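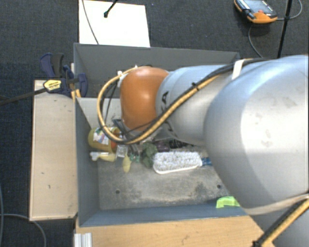 Skando Jasuveo Teach Kit

Home / Robot teaching / Kits / Jasuveo

£719 ex VAT
In stock
Quantity
Add to basket
Add to quote

Show your arm the job instead of typing it in. Jasuveo is a handle, a remote grip and a recorder box. Fit it to the arm you already have, run the task a few times by hand or from across the room, save it, done. Aimed at bin picking, sorting, tidying, brushing, wiping, anything where the parts are never in the same spot twice and writing out points gets silly.

Works with big arms as well as bench ones. Hand guiding needs an arm whose own controller allows it (see Will it fit, below). Remote works with the lot on our list.

Overview | What's in the box | Teaching by hand | Teaching by remote | Setting up a bin | Spec | Will it fit | Spares | Questions | Delivery and returns

Overview

Two ways to teach, one recorder. Push the arm about by the handle for slow close work. Or stand back with the grip and steer it. Both end up as the same kind of file, so you can mix them in one job. Plenty of people do the reach into the bin by remote and the last bit, the closing on the part, by hand.

The recorder takes down arm position, gripper opening, and whichever cameras you plug in. Starts on a button press, stops on a button press. Bad run? Hold the button down and it's binned. No going back through a menu to find it later.

Playback is at the speed you taught it or slower. Not faster. We get asked a lot. If you want it quicker, teach it quicker.

What's in the box

Teach handle, with split collar and liner set
Remote grip with wrist strap
Recorder box
Cable, recorder to grip, 3 m
Cable, recorder to robot controller (say which one when you order!)
Camera leads x 2
Cable ties, white straps, small clips
Start-up card, printed
Power supply, UK plug as standard

Not in the box: robot, gripper, cameras, bin, clamps, emergency stop. You must have a working emergency stop. The kit doesn't replace it and isn't wired into it.

Teaching by hand

Collar goes round the last straight section before the wrist, or on the tool plate if you've got the plate version. Do it up evenly. Squeeze the handle to free the arm, let go and it holds. Simple as that, though a large arm has some weight behind it even when it's free, so both feet on the floor and no leaning over the bin.

Best for
- getting a brush or a spatula the right way round
- feeling when the tool has touched the floor of the bin
- anyone who has never used a robot before. They pick this one up in minutes

Less good for
- long reaches
- anything with sharp edges, hot stuff or chemicals
- tall arms where you can't see past the wrist. Your own head ends up in the camera view as well, and then that's what is in the recording

Teaching by remote

The grip moves, the arm moves. Thumbwheel opens and closes the gripper. Slow button under the first finger, scales everything down for fiddly bits. There's a clutch too: press it, move your hand back somewhere comfy, let go, carry on. Takes a while to trust it. Then you'll use it all the time.

Stand where you can see the bin from the side and not only along the arm. On a large arm the housing hides half of what's underneath. In the shot at the top of this page the handle of the brush goes out of sight behind the arm, and from that side you'd be guessing where it ends. A second camera sorts this out, or a step to the left.

Keep the robot maker's own handheld within reach. Not in your hand, within reach. If the recorder drops out for any reason that's what you go back to.

Setting up a bin

Most support calls are about the bin and not about the kit. So.

Clamp it. A loose bin creeps every time the fingers brush the wall, and by the end of the morning all your early runs are wrong. Bar clamp over the corner, a strip of wood under the jaw if the wall is thin or slopes. A long board down one side keeps it square. Then don't touch it.

Mixed things are fine. Better than fine if mixed is what the job will be. The bin at the top has a yellow container lying on its side up against the wall, a shaggy brush with a blue handle, something green and leafy looking, little bright green bits, a yellow spoon-shaped thing. Good mix, hard and soft looking, big and small. Teach with a spread like that and the arm has to cope with more than one kind of grasp. Teach on twelve of the same block and you'll have an arm that can pick up that block.

Leave one or two awkward ones. Against a wall, down in a corner. If you only ever put parts in the middle then the middle is all it knows.

Scratches, stains and holes in the floor of the bin don't matter for hand or remote teaching. They can matter if you change the bin halfway through a job. Same bin throughout, or swap on purpose and record some of each.

Light. Shiny wrist covers throw highlights about. Draw the blind or turn the lamp, then leave it alone.

Cables and hoses. Let the arm go everywhere it needs to go before you tie anything. Leave a proper loop at the wrist, tie the rest close to the arm, and check nothing hangs down between the fingers. A loop that sits nicely at rest can swing right into the bin when the wrist turns over. The white straps in the box are wide enough for a hose and a cable bundle together. Pull one up so it can still slide a litle.

Floor. Grip cable off to one side, not across where you walk. It is 3 m and it will find your ankle.

How many runs?

Depends on the job, sorry. Start with twelve good ones, play it back, see where it goes wrong, record more of that. Twelve tidy runs beat a heap of rushed ones. Same person for the first batch if you can, then get somebody else in so it isn't all one person's habits.

Pause before the fingers close. A tiny stop, a breath. Makes the files far easier to cut up afterwards.

And record the misses where you put it right: dropped it, went back, got it. Keep those. Bin the ones where you just gave up.

Spec

Model: Jasuveo
Maker: Skando
Teaching: by handle, by remote grip, both in one job
Cameras: up to 2 on the recorder
Saved jobs: up to 12 on the recorder, no limit on a computer
Grip cable: 3 m, locking plug both ends
Gripper control: open, close, part open
Slow mode: yes
Clutch: yes
Wireless: no
Handle body: black, replaceable liners
Indoor use only
Guarantee: 12 months

Will it fit

Pick your arm in the drop-down and it'll tell you handle, remote or both. If it's not listed, remote may still work, send us the controller model (off the label inside the cabinet door, not off the arm itself). A photo of the label does nicely.

Collar: comes with liners for narrow and medium sections. Big industrial arms nearly always want the plate version instead. Same price, tick the box at checkout.

Hand guiding on big arms: your controller has to support it and it has to be switched on by whoever looks after the cell. We can't switch it on for you and neither can the kit.

Grippers: two-finger, three-finger and suction all fine. Suction shows up as open or closed only.

A risk assessment for the cell is down to you. Guarding, speed limits, who's allowed in. Don't skip it just because teaching is slow.

Spares and extras

Ezeani stand
Floor pole for one camera, with a heavy foot. Carpet or hard floor. Sits behind the arm out of the way. Sold singly.

Resitz liners
Grippy replacement liners for the handle collar, set of 3. Swap when they go shiny.

Longer grip cable
Due September. Click notify me.

Strap and clip pack
Same as in the kit. You will lose them.

Spare start-up card
Free, just ask.

Questions

Can I teach without a gripper fitted?
Yes, path only. Handy for wiping jobs.

Do I need to know any programming?
Not to record and play back. To train something bigger from the recordings, yes, or know someone who does. Files export with plain names and a readme.

Does it work out what the objects are?
No. It records what you did and what the cameras saw. What you do with that after is up to you.

Can two people teach at once?
One grip per recorder. Two arms means two kits.

My playback is off by a bit, always the same way.
Bin's moved. Check the clamp. If the bin hasnt moved, check the collar, then the camera.

Left-handed?
Grip works either way, flip the strap.

Can I use my old Skando recorder?
No, diffrent plug. The old handle does fit the new recorder though, with the adapter.

Is there a demo unit?
Yes, loan for two weeks, you pay the carriage. Ask through the quote form. There's usually a queue.

Delivery and returns

Stock items leave us next working day if the order's in before noon. Plate versions a day longer. Unopened kits can come back for a refund. Opened ones too if all the bits are there, including liners, please count them before you tape the box up.

Faults inside the 12 months: fill in the returns form, tell us the arm, the controller and what you were doing when it stopped. "Doesn't work" on its own just means we'll email you to ask.

Downloads
Start-up card
Full manual
Controller list
Collar and plate drawings
Sample recordings, mixed bin

Price and controller list last checked May 28, 2025.

Customers also looked at
Ezeani stand
Resitz liners, set of 3
Strap and clip pack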